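Bavora bottom-freezer refrigerator: six months in

By Zoriana Ostapchuk
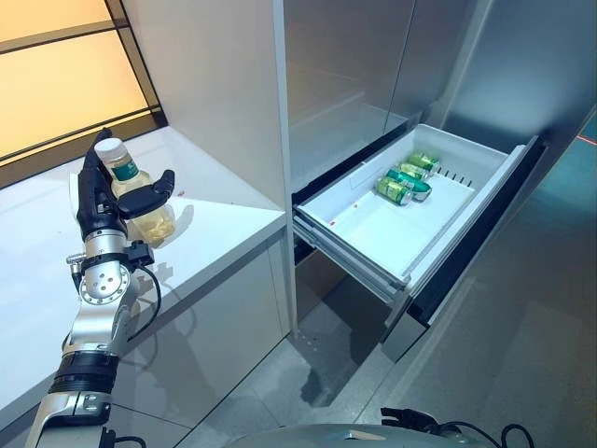
The Bavora with its freezer drawer pulled all the way out, next to the counter.

We bought the Bavora in May, after the old side-by-side started leaking onto the floor for the third time. I wanted upper doors and a freezer drawer at the bottom, in stainless, and I didn't want to pay for a water dispenser. That narrowed it down to two. The other was a Clatik, which cost more and had a longer wait for delivery. The Bavora was $848 with delivery, plus $50 to haul away the old one.

Delivery was fine. Two men had it in place in under an hour. They leveled it, but the doors still drifted open a little, so I raised the front feet a turn each and that fixed it. The manual covers this on the second page.

The fridge section is good. The shelves move without a fight and the door bins take tall bottles standing up. Temperature stays steady. I kept a thermometer in there for the first month and stopped checking after that. The crisper drawers are on the shallow side. A whole head of cabbage goes in only if nothing else does.

The freezer drawer is the part I have opinions on. It comes all the way out, so you can get at what's in the back, and on my old one that was where peas went to die. The slide is smooth. Even loaded with meat it opens with one hand.

The top tray is shallow. It holds flat things well - freezer bags laid down, a box of fish sticks, ice packs. A standard ice cream tub has to go underneath. The sides are high enough that bags don't slide off when you open it fast. It's white plastic and it shows every mark, so berries should be double bagged. Cleaning it is easy enough with warm water and a bit of dish soap. I would keep boxes a little away from the vent slots along the inside wall.

With the drawer fully open, you need a fair amount of floor. My sister Vasylyna has a galley kitchen and she measured hers after seeing mine, then bought something with a swing door. Measure before you order. Measure with the drawer out, too, not only the cabinet depth given in the listing.

The stainless doors pick up fingerprints. A damp microfiber cloth takes them off and I do it when company is coming. It's quieter than the old one, though there is a click when the compressor shuts off that I can hear from the couch at night.

I called customer service once about a door bin that arrived cracked. I was on hold for a while, but the new bin came in the mail at no charge and it fit.

Would I buy it again at $848? Yes. I would not pay 1,000 for it, which is what the store on Woncombe Road had on the tag before the spring sale. If you freeze a lot of bulky things, look at something with a deeper top tray. For a household of three that shops once a week, it has been plenty.

Four stars out of five. One off for the crispers and the shallow tray.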